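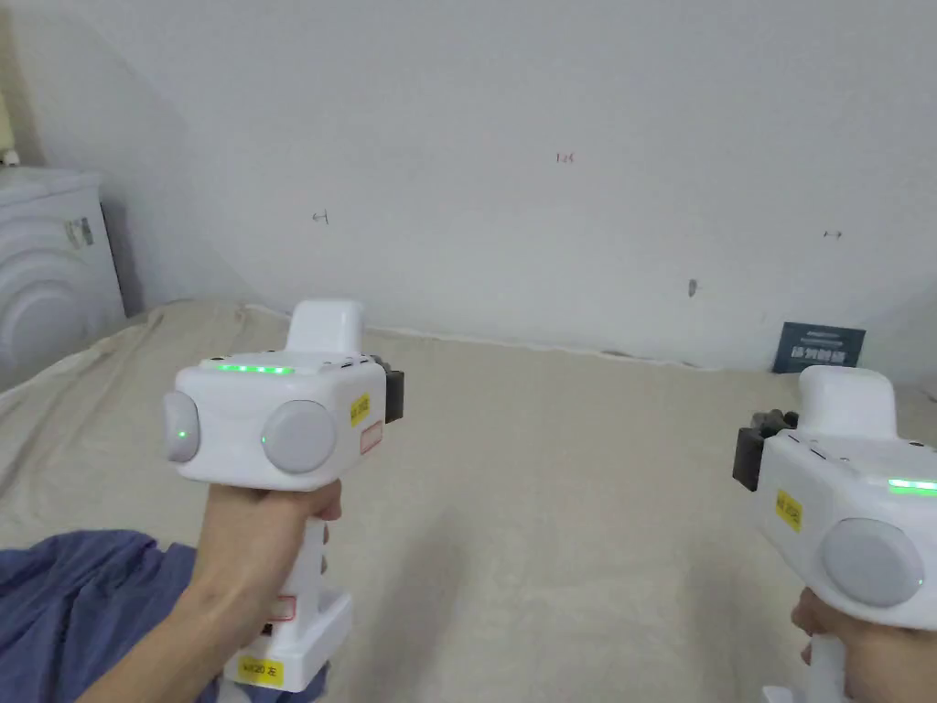
Left and right units, LED strips green, over the beige sheet.

**Thursday, after lunch — folding notes, Vovow project**

Running total is 3324 takes. Target for the shift was 85 and we got there before the second break, so the rest of the afternoon went to checking old ones and writing this up.

Main subject is the schedule. Zondska wants the first folding cell in the laundry hall in October. The cell takes over flat pieces only: towels, pillowcases, plain sheets. Garments stay with people for now. That moves 36 hours a week off the hand tables, and the plan as written puts those hours into recording and review. On paper the hours match. The jobs don't match so well. Someone who folds all day keeps a pace and can talk while doing it. Recording is slower, you have to think about what your wrists are doing, and the trigger finger gets sore well before the arms do. I had to stop and shake mine out twice this morning.

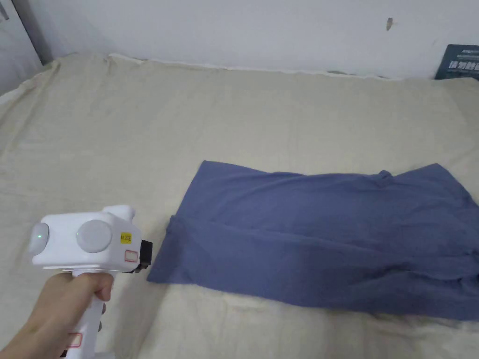

Renji Hirose read the plan over my shoulder and said the pay line is the part to fix first, as the hand tables get a piece bonus and recording has none. A good folder who moves over loses money for doing the harder job. He wants that in writing before anyone is asked to switch. I've added it to the list for the Fustow call.

Other things from the floor:

- Limit recording blocks to 25 minutes, then swap. Takes from the end of long blocks get rejected more — people start cutting corners on the second fold.
- Rejected takes should go back with a comment. At the moment they disappear from the list and the person who made them has no idea what was wrong.
- The review screen in Saber still sorts by name. Change it to sort by garment. Sorting by name turns it into a scoreboard.

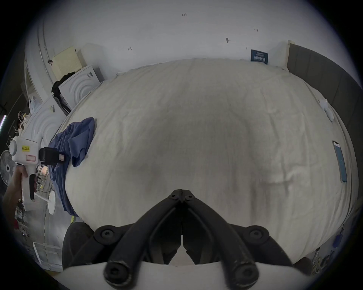
The last one matters more than it sounds. Two people on the early shift have already asked if reject rates go into their file. They don't, but the screen makes it look that way, and I'd ask the same thing.

Training is the other gap. We show new people the grip and the trigger and then leave them to it. Cloth takes longer to learn than that, especially getting hold of one layer when two are lying together. I'd like a half day at the start with someone who has folded for years, before any takes count.

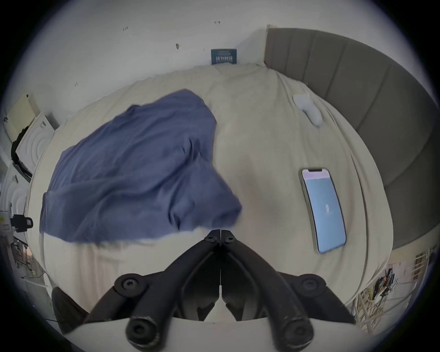 Who goes back to the tables if the October date slips? Everyone who moved over, at their old rate and on their old shift. I asked for that to be in the plan and it's now on page two.

Still open: the pay line, the sort order, and who covers review on the late shift. Charge both units before leaving.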